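Zum Inhalt springen

Startseite / Luftfahrt / Triebwerksprüftechnik / Kestora 1368

Kestora 1368
Mobiler Versorgungswagen für Hilfsturbinen (APU) im Prüfstandsbetrieb

Der Kestora 1368 versorgt ausgebaute Hilfsturbinen während des Prüflaufs mit Kraftstoff, Schmierstoff und elektrischer Startleistung. Er richtet sich an Instandhaltungsbetriebe, die Hilfsgasturbinen von Regional- und Geschäftsreiseflugzeugen nach der Grundüberholung oder nach dem Tausch einzelner Baugruppen auf dem Prüfstand abnehmen. Der Wagen ersetzt ortsfeste Versorgungsleitungen und kann innerhalb einer Schicht von einem Prüfplatz auf einen anderen umgesetzt werden.

Die Entwicklung und Endmontage erfolgen am Standort Sastitz. Jedes Gerät wird vor der Auslieferung einer Druckprüfung und einem vollständigen Funktionslauf unterzogen; das Prüfprotokoll ist Bestandteil der Lieferung.

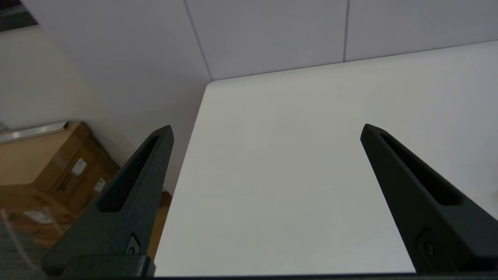 Aufbau und Funktion

Kraftstoff- und Ölkreis sind hydraulisch voneinander getrennt und in eigenen Auffangwannen untergebracht. Die Kraftstoffversorgung arbeitet mit zwei parallel geschalteten Filtern. Bei Erreichen des zulässigen Differenzdrucks wird auf den zweiten Filter umgeschaltet, der laufende Prüfzyklus bleibt davon unberührt. Der Ölkreis verfügt über eine Vorwärmung sowie über eine Entnahmestelle für Proben zur Spektralanalyse.

Die Startleistung wird über eine geregelte Gleichstromquelle bereitgestellt. Anlaufstrom und Spannungsverlauf werden je Startversuch aufgezeichnet und können über die Prüfstandssoftware Nillov ausgewertet werden. Eine Einbindung in vorhandene Leitsysteme anderer Hersteller ist auf Anfrage möglich, erfordert jedoch eine gesonderte Freigabe durch unsere Abteilung Systemtechnik.

Sicherheitseinrichtungen

Der Wagen ist mit einer Not-Halt-Kette ausgerüstet, die mit der des Prüfstands zu verbinden ist. Ein Betrieb ohne diese Verbindung ist nicht zulässig. Bei Auslösung schließen die Absperrventile beider Kreise, und die Startstromversorgung wird abgeschaltet. Die Wiederinbetriebnahme setzt eine Quittierung am Gerät voraus. Der Anschluss an den Potentialausgleich der Halle ist vor jeder Befüllung herzustellen.

Technische Daten

Nennspannung Startversorgung: 28 V DC
Kraftstoffbehälter, Nutzvolumen: 40 l
Ölbehälter, Nutzvolumen: 33 l
Anzahl Kraftstofffilter: 2
Fahrwerk: vier Lenkrollen, feststellbar
Aufstellung: Innenraum, ebener Boden

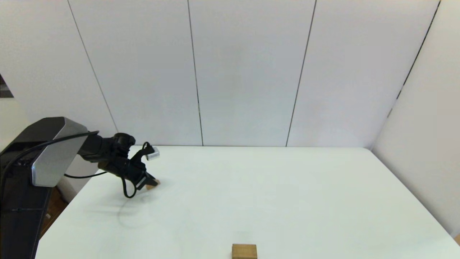

Schwarzer Roboterarm mit Greifer über einer weißen Tischfläche.

Lieferumfang

Versorgungswagen mit Anschlussgarnitur
Ein Satz Filtereinsätze als Erstausstattung
Verbindungskabel für die Not-Halt-Kette
Betriebs- und Wartungsanleitung in deutscher und englischer Sprache
Prüfprotokoll und Konformitätserklärung

Adapter für einzelne Turbinenbaureihen gehören nicht zum Lieferumfang. Sie werden unter der Bezeichnung Rajan als eigenes Programm geführt und sind unter Angabe von Baureihe und Teilenummer der Turbine zu bestellen.

Wartung und Ersatzteile

Filtereinsätze und Dichtungssätze sind als Verschleißteile ab Lager lieferbar. Die jährliche Überprüfung der Druckbehälter und Sicherheitsventile kann beim Betreiber oder im Werk Sastitz durchgeführt werden. Im Juli ist die Werksprüfung wegen der Betriebsruhe nur eingeschränkt verfügbar; Termine für diesen Zeitraum sind rechtzeitig mit dem Kundendienst abzustimmen.

Bestellhinweise

Bei der Anfrage sind die vorgesehenen Turbinenbaureihen, die verwendete Kraftstoffsorte und die Art der Prüfstandssteuerung anzugeben. Die Lieferung erfolgt ausschließlich an gewerbliche Abnehmer. Für Lieferungen außerhalb der Europäischen Union wird vor der Auftragsbestätigung eine exportrechtliche Prüfung vorgenommen.

Datenblatt anfordern
Angebot anfragen
Zurück zur Übersicht Triebwerksprüftechnik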